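To: gundance-club list
From: Joar Wikström
Date: 8 February 2026
Subject: Re: Doorways again

Teun Mertens wrote:
> Fjeld has now done the whole flat in the simulator and I'd call
> it ready for Nundville. Can we stop fiddling with doors?
> It only needs 75 points to get through the first round.

Teun, I admire the confidence, but no. I sat through the replay last night with a large pot of tea, and doors are still where our points go to die. 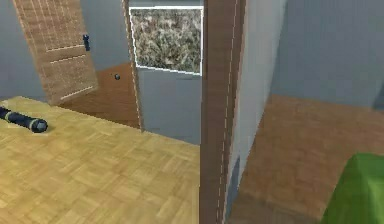
The search routine is fine as long as the target is on the floor. The planner is the trouble. It treats every threshold as a fresh philosophical problem and turns 90 degrees to think it over.

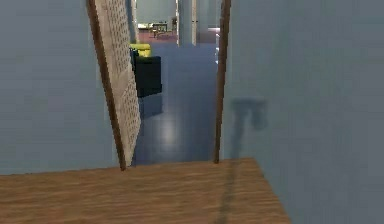

I've put the turn limit back to what it was before Droris was merged, which cost me more than 400 lines of somebody's very tidy code. Sorry, somebody.

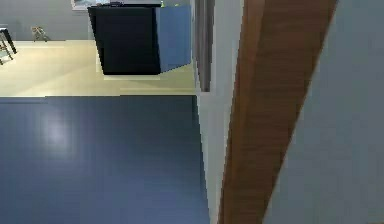
Simulator view: blue floor, beige floor, door on the right

Still to do before March: the map should stop smearing where one floor meets another, and the judges' sheet wants rooms named in the log. Ours calls them all "room". Accurate, I suppose.

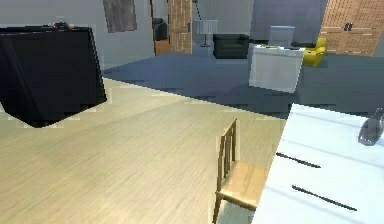
Gundance list digest, no. 2

If anyone has a spare evening, please run the living room start with the old planner and send me the log – the log, Teun, and please leave your summary of it out.

Joar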